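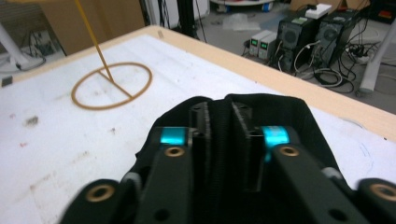 Hand-held gripper at the bench, with a rubber ring on the table.

Category: Opportunities / Calls for Participants

Participants wanted: open day on hand-held grippers and manipulation of small parts

Nakska is looking for people to take part in the working sessions of its next open day at the Zullireck building. Participants will use a hand-held gripper to carry out short tasks at a table, in front of small groups of visitors. The sessions are part of Sirkden, a project on how people handle small and flexible parts, and the recordings made on the day will be used in it.

We need people who have not used the equipment before as well as people who have. Please state which applies to you when you reply. No knowledge of robotics or programming is required.

What the work consists of

Each participant is given a block of bench time, divided into sets of repeats. In one set the same part is picked up, moved and put down again, with the starting position changed between repeats. The parts are rubber rings, short lengths of tube, caps and a few flat items. Rings are the larger share of the work. They deform when gripped from the side and are awkward to lift from a flat surface, and the Sirkden team is short of recordings in which the first attempt fails and a second is made. Failed attempts should therefore not be hidden or restarted. Carry on until the part is placed or the operator calls time.

The gripper is held in the hand and closed by the user. It carries its own camera, so the view recorded is that of the tool and not of the person. Voices may be picked up during the sessions; the sound is removed before the files are stored.

The target for the open day is 300 usable repeats across all participants. The full Sirkden set stands at nearly 3000.

Times and format

The open day is on 10 November 2022. There will be 7 bench sessions, each with one participant working, one operator and one group of visitors. Each session lasts 50 minutes, including a break halfway through. Participants are asked to arrive early enough for a practice set, which is not recorded.

Visitors stand on the far side of the table from the participant and may ask questions between sets. You are welcome to answer them or to pass them to the operator. Groups will include school staff, local firms and people from the other tenants of the building, and their questions are mostly practical — how heavy the tool is, whether it tires the wrist, what it will not pick up.

Who can take part

Applicants must be adults and must be able to stand or sit at a bench for the length of a session. A high stool is available. The tool can be used in either hand, and left-handed applicants are particularly welcome, as the May sessions had very few. Glasses and hearing aids are not a problem. Please tell us in advance if you have a wrist or shoulder injury, or if you have an allergy to latex.

Employees of Nakska may not apply. Employees of Mughal, which supplies some of the test parts, may take part in the practice sets but their recordings will not be counted.

On the day

Wear closed shoes. Remove rings, bracelets and watches before the session. Long sleeves should be rolled above the wrist. Bags and coats are left at the front desk and may not be brought to the bench. Cables run across parts of the workshop floor, so keep to the route shown by the operator and do not step behind the tables.

Participants will be asked to sign a consent form before the practice set. It covers the use of the recordings in Sirkden and in publications arising from it. Consent may be withdrawn up to the end of the project, in which case the files are deleted.

Payment

A flat fee is paid for each completed session, and local travel is refunded on production of a ticket or receipt. The fee is also paid in full if a session is cut short by a fault in the equipment. Lunch is provided for participants in the late morning and early afternoon sessions.

How to apply

Apply in writing to the open day desk at Nakska, Zullireck building, or use the form on the events page. Give your name, a contact number, your dominant hand, any earlier use of a hand-held gripper, and the sessions you could attend. Places are allotted so as to give a mix of experience, and applications are not ranked by date of receipt. Those not given a place will be put on the reserve list unless they ask otherwise.

People who only wish to watch do not need to apply — visitor places are booked separately through the same page.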